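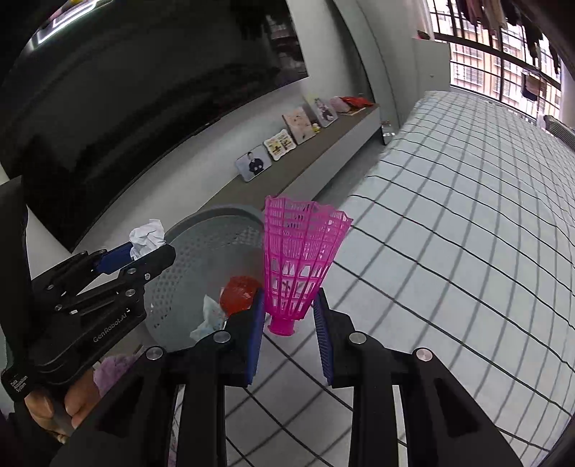 Section 2. Clearing the room before you set up the Trarside net

Do please give yourself a little time for this part, as it is so much nicer to play in a tidy room, and you will find the net goes up more easily when there is nothing underfoot.

1. Pick up any rubbish first, the paper balls, used tissues and empty plastic bags, and pop it all into your wastepaper basket. Any basket will do, though we are fond of the sort with small holes in the sides.

2. Gather the plastic shuttlecocks and look each one over, turning it gently in your fingers. A skirt with a wavy rim is quite all right, but if a rib has snapped, put that one aside.

3. Look through the basket before you empty it. Shuttlecocks are light little things and do land among the rubbish (ours certainly have!). Lift them out by the rounded base and wipe them with a soft, barely damp cloth.

Note: Let them dry on a towel, well away from the radiator, and store them in the Vikness tube, base first, without squeezing the skirts together.

4. Fold away any cloths or clothes left on the floor, and move the basket to a corner behind the server, at least 800 mm from the side line.

Caution: Tie a knot in plastic bags and keep them out of reach of small children. Broken ribs can be sharp, so wrap them in paper before throwing them away.

5. Now fetch the two net posts and turn to Section 3.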